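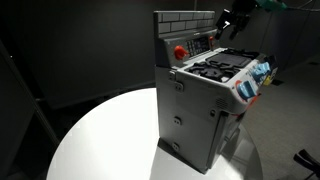
Firmware 3.8 for the Vutness field recorder is out. It fixes the timecode drift we saw on takes longer than 300 minutes.

Rangi Lowther ran two of them against a Dralell sync box for 9 hours and logged no slip on either unit.

Update the recorder before the sync box. The menu is under System – not under Clock, as the manual has it.

Audio over SDI is still limited to 8 channels. Ravar says more will come in July.

Thibodeaux has the older units back in its rental stock, all on the new version. Ask for the short battery plate if you're mounting one on a shoulder rig.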